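Marleny Ticona has been making the same video game for longer than some of its players have been able to read. Naltberg, a slow and rather damp adventure set in a mountain town with one bus, comes out in April, and she would like it known that the bus is late on purpose.

"People test it and write to me, the bus is broken," she says. "You have to wait. There's a bench. I drew you a very nice bench."

The game is published by Pratance, a firm small enough that Ticona answers its support emails herself, sometimes under the name Cárdenas so that complaints about her can be passed up to her. There are 106 people to talk to in the town, and nearly 900 lines of dialogue concern the weather. The other lines, she says, are mostly about soup.
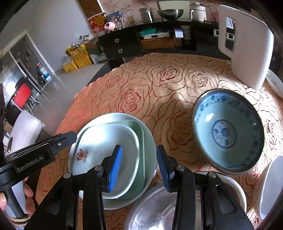
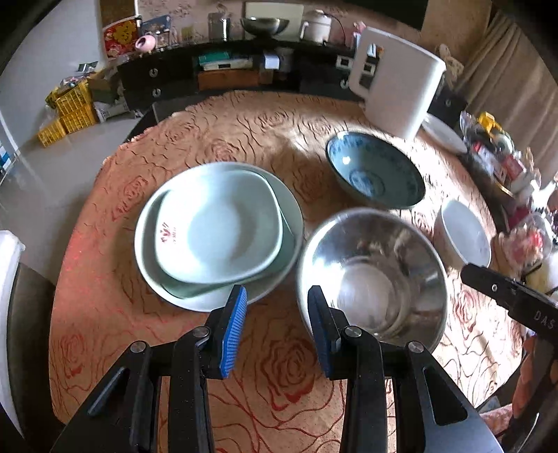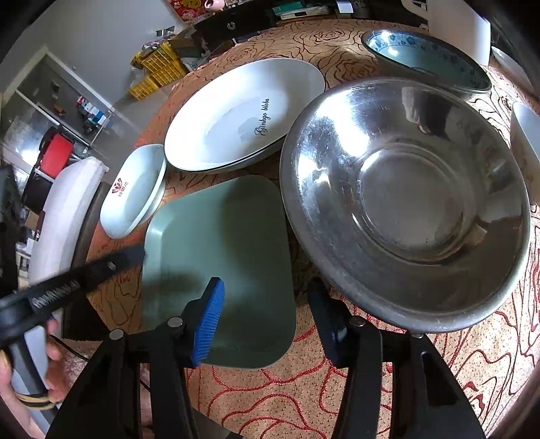
The round table and its rose-patterned cloth.

I ask about saving, which has been the sore point on the forums. Naltberg allows you 2 save slots and won't let you use either of them while anyone is speaking to you. Given how much they speak, this can be a commitment.

"You wouldn't walk out on a real person halfway through a story about their knee," Ticona says. I tell her I would. She writes something down.

Her first game, Mivley, was a puzzle about sorting post. It sold modestly and was reviewed once, by a man who got stuck on the second parcel. She still has the review, and quotes from it with what I take to be fondness. There is a postman in the new game who can't find his own van. She says he isn't based on anyone.

A console version is planned, although she won't say for which console. "If I say it, then it has to work." The computer version takes her 13 hours to finish, and she knows where everything is. I got through a morning of it before our talk and had met a goat, missed the bus and agreed to look after somebody's umbrella.

"Did you keep the umbrella?" she asks.

I had put it down by the bench.

"Oh dear," says Ticona, and asks if I'd saved.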